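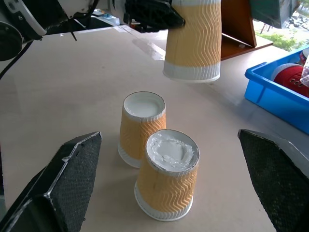 Is Flekari a novel or a book of poems?

It's a book of poems, 63 pages of them, with one short play for two voices at the back.

Flekari
Poems and a short play by Fotini Chrysikopoulos
Paperback, published by Hajji
Released 10 May 2019

Hi, I'm Fotini, and I wrote this one mostly at my kitchen counter before work (plus a very long January when I did hardly anything else!). Flekari is the name I gave to a village that's half my grandmother's and half made up, and everybody in the book either lives there, left there or is arguing with somebody who did. There's a ferry, a bakery, a feud over a fig tree and a priest who sings flat.

The poems are short — most fit on one page — and I wanted them to be easy to read out loud. If you've been to one of my readings you'll know "Salt Road" and "What the Goats Heard" already. I changed the ending of "Salt Road" again for the print version, so don't write to tell me it's wrong.

The play is called "Breko" and it runs 7 minutes if nobody rushes. Two sisters, two chairs, one suitcase. Schools and amateur groups can perform it without paying me anything, just send me a note first and put my name on the program. 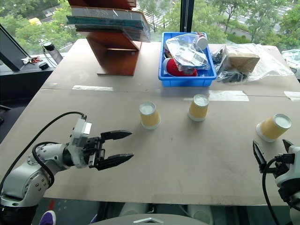
The printing

Hajji printed 900 copies on a cream paper from Imetex that I fell for the second I touched the sample. It takes pencil beautifully, so please write in the margins! The spine is sewn and the book opens flat on a music stand, a big help if you're reading with one hand and holding a microphone with the other. The cover is plain dark green with the title in white.

Ordering

Add it to your cart and pick regular or signed, same price for both. If you'd like a name in it, type it in the notes box exactly the way you want it spelled. I pack the orders myself — give me a few days when I'm traveling for readings.

Bookstores and libraries should order from Hajji directly.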